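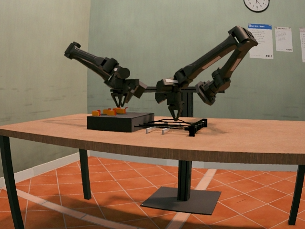
Seasoning a carbon steel pan for the first time makes people nervous, and I was the same when my Flornolwood skillet arrived with its coat of factory wax. Clear yourself a good bit of room first, because you'll want somewhere to put the hot pan, the oil, the tongs and a heap of old rags. A wide wooden table with a light tan top is lovely to work at, but do lay down a cork mat or a folded towel before anything from the oven goes near the timber (ask me about the ring on mine!).

Scrub the wax off with very hot water and dish soap, then dry the pan over a low flame until there's no moisture left around the rivets. Rub in about a teaspoon of grapeseed or canola oil, inside, outside and up the handle, and then wipe it all off again as though you'd put it on by mistake. Too much oil is what leaves those sticky brown patches.
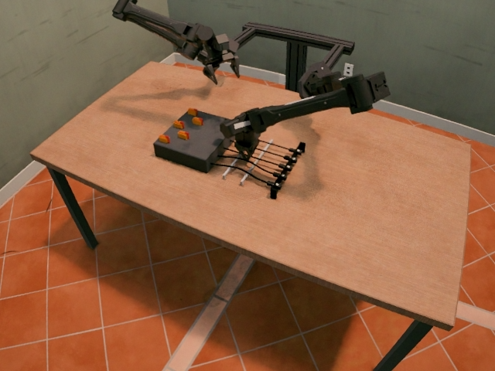
Light wood grain shows up every oily fingerprint, so keep a rag handy.

Set the oven to 200 Celsius and bake the pan upside down for an hour, with a tray on the rack underneath to catch drips. Let it cool with the door shut. I do this 2 times before the first fry-up, though my neighbour Zanele Zwane does it once and then cooks potato peelings in plenty of oil and salt, and her pan has a far nicer colour than mine.

Go easy on tomatoes and lemon for the first month or so. If the surface turns a bit grey and patchy, give it another thin wipe of oil and pop it back in the oven.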